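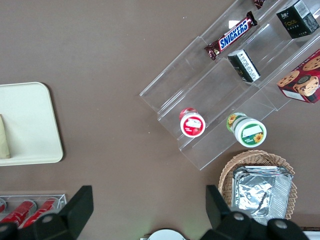
I have been selling baked goods and coffee at our school's Saturday games for two seasons, and the thing I get asked about most is my cash box. It's the Flakero, and I love it! Before that I used an old tin with an envelope for the bills, and every rush ended with me digging for quarters. The candy is the worst for it, with one kid after another wanting a Snickers off the clear tiered stand and paying with a twenty. Now the change is right under my hand.

The tray lifts out in one piece, and the coin cups are round at the bottom, so you can scoop a dime with one finger (try that in a square cup with cold hands). Five bill slots with little spring arms, and the arms really do hold in the wind. I paid $40 for mine in October and have used it at every home game, plus one very long craft fair where it took in nearly $300.

Gripes? The key is tiny and there are only two of them. The lid also won't stay open past halfway unless you push it until it clicks, and it took me 3 games to find the click. Paula Hodoroagă, who shares the table with me, has the Carka box, and hers opens more smoothly but has no place for checks. We still get checks!

I'd buy it again tomorrow. Get the blue one if you can, because the black shows every fingerprint.

Rajkumari Pal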